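Rice cooker vs. pot on the stove for a household of two

Kitchen Gear > Small Appliances

tallow_creek
Posts: 62
My old rice pot finally lost its handle and I'm trying to decide whether to replace it or get a cooker. We eat rice four or five nights a week, mostly medium grain, never more than two cups dry. Counter space is tight. The stores near me in Sandby carry the Forkent basic model and the bigger Zetance with the timer. Is a cooker worth it at this scale, or am I buying a box that does what a pot already does?

mbrennick
Posts: 2,446
At four nights a week I'd get the cooker. The rice isn't much better than what a careful person makes in a pot, but you can walk away from it. I start mine at 5:30, go do something else, and it's holding warm when everyone sits down.

Skip the timer unless you want rice at breakfast. I've had one for years and used it twice.

oldgasrange
Posts: 1,000
I disagree with the above. Two cups in a heavy pot takes 18 minutes on low and 10 off the heat with the lid on. A pot also makes soup. I gave my cooker to my sister and haven't missed it.

If your problem is scorching, your burner is too high. Try the smallest one. 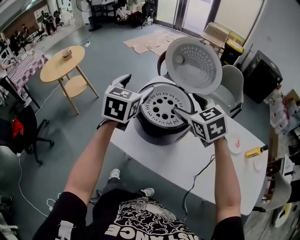 mbrennick
Posts: 2,446
18 minutes if you're standing there to turn it down at the right time. That's the part I was paying to get rid of.

For the OP, capacity matters more than brand. Cup markings on these are the small rice cup, 180 ml, so a "5 cup" cooker is smaller than it sounds. Very small batches in a 10 cup model come out dry on the bottom because the layer is so thin.

pinto_and_rye
Posts: 7
I have the Forkent. It's fine. The nonstick started coming up near the water lines after a year, but I was washing the rice in the bowl and using a metal spoon, so some of that is on me. Replacement bowls are sold separately — check the price before you buy, mine was close to half the cost of the cooker.

The steam vent spits on the wall with short grain. Rinse more and it mostly stops.

tallow_creek
Posts: 62
Thanks, I didn't know about the 180 ml cup. That probably explains why my mother's cooker always seemed to come up short.

Does anyone use a hinged lid model? Wondering if it clears a cabinet. I have 15 inches from counter to shelf.

mbrennick
Posts: 2,446
Measure with the lid up, not down. Mine doesn't clear, so I pull it forward every time. You should be running it out from under the shelf anyway or the steam will get into the wood. A loose glass lid saves height but you need somewhere to put it down while it drips.

oldgasrange
Posts: 1,000
Steam ruined the finish on my cabinet in one winter. Another point for the pot, which sits under a vent hood.

pinto_and_rye
Posts: 7
A pot makes the same steam if you lift the lid. Anyway, if you go hinged, get one where the inner lid pops off for washing. Starch builds up behind it and it smells after a while.

tallow_creek
Posts: 62
Going with a small one, inner lid that comes off. I'll pick up a cheap pot too for soup. Will post back in May once I've used it for a while.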